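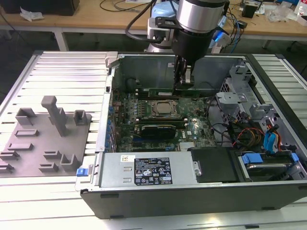 Old Dell tower on its side with the lid off, where do I start?

Posted by Torbjørn Magnusson

Hello all! I've finally got an old Dell desktop opened up and I'm having a lovely time poking about in it, but before I start pulling things out I'd like a bit of advice from people who've done this more than once.

It came from a clear-out at an office in Vasemgate and I want to turn it into a machine for my dad, who mostly looks at maps and old football matches. It has a 500 GB hard drive, which is plenty for him. What I'm after is a proper clean, fresh paste on the processor, and probably a different drive later on if it turns out slow.

Things I'm unsure of:

The processor is sitting there in its socket in the middle of the board with the metal retention frame round it. Should I take the chip right out to clean it, or leave it in place?

There are blue plastic bits in several places (one on the hard drive tray, another at the end of the power supply). Are those the ones you're meant to press or pull? I've been a bit timid with them.

And is it worth keeping the graphics card? It's a black one with a silvery grey cover. Dad won't be playing games.

Any tips welcome, I've got the whole evening and a pot of coffee!

Vidar Blomqvist

Oh, good choice, I love working on these. Office towers are some of the nicest machines to learn on and you hardly need any tools.

Yes, on Dells the blue plastic generally marks the parts you're supposed to handle. On the drive tray it's usually a case of squeezing or lifting the latch and sliding the whole lot out, but unplug the data and power leads from the drive first. Hold the plug itself and don't tug on the wire. Some SATA plugs have a little metal clip you have to press down, and they can be stiff after 10 years in the same place. The tab by the power supply I'd leave alone unless you want that unit out. You don't need it out for a clean, and please never open the supply itself, even unplugged.

Leave the processor where it is! Clean the top with a lint-free cloth and isopropyl alcohol (I use the 99 per cent stuff), wait for it to dry, then put a small blob of paste in the middle and fit the cooler back on. Tighten the screws a little at a time, going corner to corner. If you do lift the chip for some reason, watch those socket pins if it has them, they bend if you so much as breathe on them.

For the dust, a soft paintbrush and short puffs of air. Hold the fan blades still with a finger while you do it. The finned heatsink further down the board collects fluff too, so give that a brush.

Mains lead out before any of it, and press the power button once afterwards to drain what's left. Take a few pictures of where every cable goes! I've still got a drawer of leads from a job I did in Prarngate and I couldn't tell you where half of them belong.

Ekström

just get an ssd. 100 times better than cleaning it

Torbjørn Magnusson

Thank you both, brilliant! Vidar, that's exactly what I needed. I'll leave the chip in place and pick up some alcohol and paste from the shop in Drilbridge, they're open until 9.

Ekström, I'm sure you're right, I'll look at one next month. Will the drive tray take the smaller size or do I need an adaptor?

Vidar Blomqvist

You'll want a bracket, a 2.5 inch drive is too narrow for a full-size tray. They cost next to nothing. The same SATA leads will fit, so it's a very easy swap.

Forgot your graphics card earlier! Look at the back of the case. If the board has its own monitor socket and the processor has graphics built in, try it without the card, it'll be quieter and use less power. Otherwise keep it in. It'll do football matches perfectly well.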